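Home News Products Assembly help Dealers Press Contact

Henberg presents Zekora, a white table with four legs that goes together without tools

Prornmont, February 2021

The furniture company Henberg announces today the start of sales of Zekora, a light table made for small homes, balconies and rooms for children. The table has a white molded plastic top and four round legs. Each leg has its own place at a corner of the top and is fixed by hand. No screwdriver is needed, and in the box there are no small bags with screws.

Many of our customers live in rented apartments and move often. They have told us that a table is the most difficult thing to bring down a narrow staircase. With Zekora the legs can be taken off again and carried together with the top under one arm. Packed in its box, the table is 9 centimeters thick and can stand behind a door or under a bed.

The underside of the top has received much of our attention. A flat plastic plate would bend after some time, so the top is molded together with ribs, which run between the corners and divide the underside into shallow compartments. In this way the table stays light to lift. Our design office in Prornmont worked through 16 versions of the rib pattern before the final one was chosen.

We recommend to assemble the table upside down. Put a sheet or a blanket on the floor first, so that the top does not get scratches, and lay the top on it with the underside facing up. Then put in the legs one after another. Every leg should be straight before you turn it, and you should stop when it is firm. Please do not use pliers. When all four legs are in place, two persons can turn the table over, and it is ready. 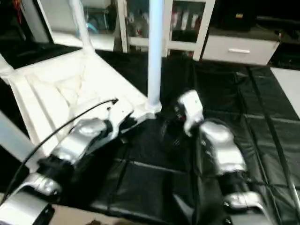
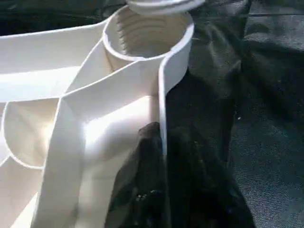 The underside of the white plastic table top: with legs standing up from it (first picture), and a close view of the ribs and a round collar with thread inside (second picture).

For cleaning, a soft cloth and warm water with a little dish soap is enough. Dust can collect between the ribs, and we advise to wipe also the underside when the legs are off.

Zekora is sold in white only. The price is 30 euros, and spare legs can be ordered one by one from the Henberg warehouse. The first delivery goes to 120 shops. Customers who live far from a shop can order by telephone or on our website. A lower table with the same top, made for smaller children, is planned for June.

About Henberg

Henberg makes tables, stools and shelves for everyday use. The company has its office and its warehouse in Prornmont. The molded parts for Zekora are produced together with our partner Gashi.

Questions from the press are answered by the Henberg press office in Prornmont. Product sheets and larger pictures are sent on request.

Recent news

Henberg and Gashi continue their work together
New opening hours at the Prornmont warehouse
How to order spare parts for older tables
Stacking stools now also in gray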